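[robotics-club] Two-arm table: where we are before the Simmont open day

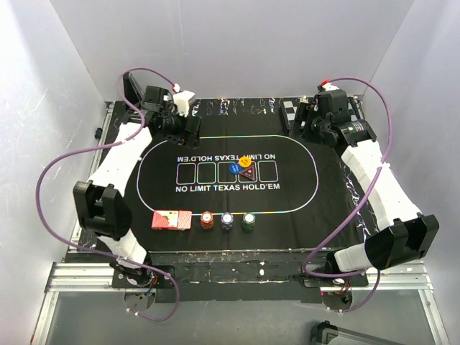

Osura section wrote last night that they would like the chip task dropped from the open day and replaced with something slower, as visitors will be standing close and a failed grasp looks worse than a long pause. They also asked if the deck could stay in its box for the whole demo.

I'm fine with the deck staying boxed. We never got card dealing to work in February and I don't want to reopen it now. I would like to keep the chips, though. The three stacks (red, blue, green) are what most of our episodes start from, and a new task means recording from scratch with exams in the way.

Current numbers, for those who missed the meeting: the target was 2000 episodes. We have 736 that passed review, and 358 more waiting for someone to label them. Please take a batch if you have a free hour. The labeling sheet is in the usual folder, and the notes column is not optional. "Bad" by itself does not help the person training the model.

Also, please put the deck and the stacks back along the near edge of the oval when you finish, deck on the left, then red, blue, green. The small tokens go on the card boxes. Last week's sessions had three different layouts and I had to throw out a whole evening.

> On Wed 21 June the Osura section wrote:
>
> Has anyone looked at the cable on the left arm? On our shift it
> snagged twice when the wrist turned past its usual range. We
> taped it, but tape will not last through an open day.
>
> Could we order the longer one from Cisteck and swap both sides
> at the same time?

Yes to the longer cables. I have asked Cisteck for a price on a pair. Until they come, keep the wrist limits in the config where they are – do not raise them to get one more pick out of a bad pose.

Afridi have offered to lend us a second monitor so visitors can see the joint readings. I said yes, but it needs its own power strip. Whoever opens the room that morning, please bring one.

If you want a demo slot, reply to the list by Friday with the task you plan to run and which arm starts. First-year members can take a slot too, as long as someone who has run the table before is at the stop button.

– list admin, robotics club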